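Work log, Voltdale bench, June

Started at 7:40. Went straight back to the plate segmentation problem, which I had left half open in the perception branch.

Summary of where things stood: the planner asks perception for a rim ellipse, perception returns one with a confidence, and the planner picks an approach angle for the fingers. With the white plates this works. With the dark gray plate on the gray surface it returns either nothing or an ellipse fitted to something else, usually the black border along the wood. The border is straight, so the fit comes out as a very long thin ellipse, and the confidence is high. That second part is the real bug. A missing detection is fine, the planner backs off and looks again. A confident wrong one is sent down the line.

First change was in the fit itself. I added a limit on axis ratio and rejected anything the wrist pose says could not be a circle seen from that height. It's a cheap check that should have been in from the start. Replayed the stored set of 200 wrist images through it. The long thin fits are gone. Some of the good fits went too, mostly where only a short arc of rim is visible. The arc constrains the center poorly and the ratio wanders past the limit.

Second change was to stop fitting freely when the arc is short. We know the plate diameter from the Dinsa object file: 260 mm. If the diameter is fixed and the wrist pose is known, only the center is left to solve for, and a short arc is enough for that. Wrote it as a separate path so it can be turned off. Gemechu Lencho asked on the review why it isn't the default for every plate. Answer: the object file is wrong for at least one of the bowls, and I don't want to depend on it until somebody measures them all again. He put a note on the ticket and approved.

Lunch at the desk. Rebuilt the Cutow message bridge in the meantime, because the timestamps on the joint states were arriving late again. The offset is 20 ms and constant, so it isn't load. Found it after an hour: the bridge stamps messages on send and not on receipt from the arm controller. This matters more than it looks, as the pose used in the ratio check is interpolated from those stamps. At slow speeds the error is small. During the descent it shifts the expected ellipse enough to reject a correct fit. So part of what I blamed on short arcs this morning was plain clock error. I should have checked that first.

Fixed the stamps, then reran the set with both changes on and with each one off in turn. Best result is with everything on, as expected. Fixed diameter alone recovers most of the lost fits, and the stamp correction picks up the rest except for 2. Both of those fail before the fit, at the edge stage.

The edge stage is the remaining weak point.
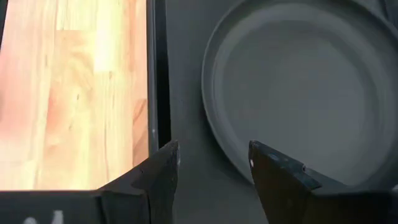

The gradient threshold is global, and the border against the wood is so strong that it sets the scale for everything else. The plate rim differs from the surface only by its shading, so its gradient falls under the cut. Lowering the threshold brings in the wood grain. I tried it anyway and got a few hundred short segments from the boards and a slower loop.

A better option is to set the threshold per tile, with the finger mask applied before the statistics are taken. At present the mask is applied after, so the finger edges count toward the scale as well. Moving it is a small change to the code and a large one to the tests, all of which carry numbers from the old order. I made a branch for it, moved the mask, and left the tests red.

Also noted that Bralance still has the old planner config checked in, with the minimum confidence set by hand. Once the ratio check is merged, that value should come from the calibration script. Added it to the list.

Stopped at 6:15. Tomorrow: regenerate the test numbers, tile size sweep, then run the descent at low speed with the fixed stamps and compare logged centers against the stored ones.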